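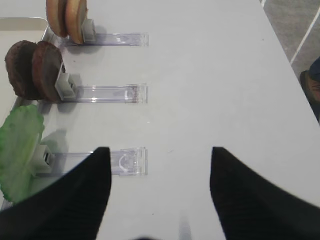

Burger table draws a crowd at Celthorpe Hall

10 January 2018

CLOMTHORPE – If you have stopped by the big back room at Celthorpe Hall since the holidays, you will have noticed that the old coat racks are gone and a long white table has taken their place, with the makings of a burger set out on it in clear stands. It is the first part of a food corner that the hall has been promising for a good while now, and going by the number of families hanging around it on opening afternoon, the wait hasn't hurt it any.

The idea came from Defne Çetinkaya, who ran the lunch counter on the ground floor for years and watched a great many children take a burger to pieces before eating it. She figured they might like to see the parts before anybody put them together, and might even be talked into saying a kind word about lettuce. So the buns, the patties and the greens each get a place of their own on the table, held up on edge where a short person can have a good look at them, and visitors are invited to decide what goes on top of what.

"I had one boy tell me the lettuce goes under the bottom bun," said Çetinkaya, laughing. "I told him to go right ahead. It's his burger."

The stands were supplied by Yaman, the shopfitting business over on the Clomthorpe road, which more often makes fittings for bakeries and shoe stores. Märta Solheim of Yaman said the clear plastic was her choice, and that she had to argue for it a little, as the first plan called for painted trays with the names of the foods on them. 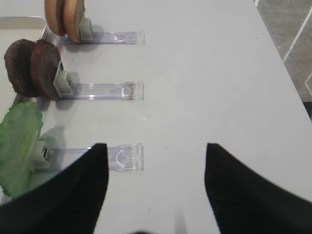

Solheim wanted people looking at the food and hardly noticing what was holding it, and she likes the way the white tabletop comes through the plastic so that everything seems to be standing there by itself. She did admit that clear stands on a white table are a chore to keep nice, because every smudge gets its moment in the sun, and she has already left a stack of soft cloths and a firm note about paper towels.

Getting the corner open took $2186, most of it raised at the soup supper last March, when the line went out the door and down past the bicycle stand and the lentil pot had to be filled again from a neighbor's kitchen. The rest came in by way of the jar at the front desk, in coins mainly, and a very nice check from a lady who asked that her name be kept out of the paper. Ilgın Oral, who looks after bookings at the hall, said 1507 people came through the building over the holiday weeks, and she is hoping a fair share of them will come back now that there is something new to see (and now that the heating in the back room has been seen to, which was overdue, as anyone who sat through the choir concert in a scarf can tell you).

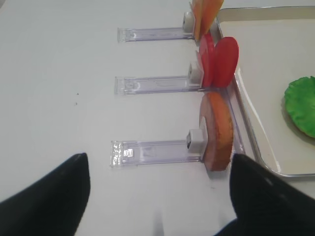

Toppings are where the real arguments start, and there were some lively ones on opening afternoon. A grandmother from Clornov, who had come over on the bus with her two grandsons, held that a burger needs onion and nothing else, while the boys were all for ketchup and more ketchup. Most of the smaller visitors went straight for the pair of bright red slices standing by the middle stand, one upright and the other leaning outward so that they make a kind of heart, and at least one young lady was sure this had been done for her birthday. Çetinkaya was asked more than once whether they were tomato or red pepper, and she enjoyed herself very much by asking people what they thought.

Müzeyyen Baysal, who teaches the younger grades at Clomthorpe School, has already put her class down for a visit and plans to have the children draw their own burgers afterward, with as many layers as the paper will take. She would like to see a breakfast table next, or maybe a soup one, though she could not quite say how a person would stand soup up in a holder. Dilek Uysal, who leads the cooking evenings at the hall, is in favor of sandwiches, and has told everybody so.

The food corner is open every afternoon from 2 until 5, and there is no charge to come in, though the jar is still on the front desk. School groups should call ahead and ask for Ilgın Oral. Parking behind the hall is tight while the drain is being fixed, so use the lot by the feed store if you can manage the walk.

We use cookies to remember your settings and to see which stories are read. By continuing to use this site you agree to our cookie policy. Accept | Manage settings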